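Small parts, small drawers — notes for Sat 24 June
Speaker: Sabina Brabec, Sundville repair evening
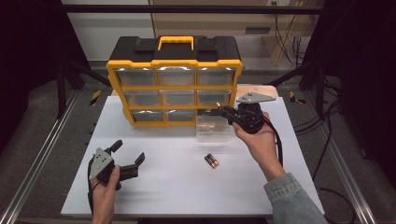 Start with the habit, then the kit. Batteries get a drawer of their own, AAs only. Coin cells go elsewhere.

Ask who has a kitchen drawer full of loose ones. Wait for hands.

Clear drawers save labels — but label anyway. Spent ones go in the tub by the door. We took in almost 700 last year.

Hand over to Milagros for screws.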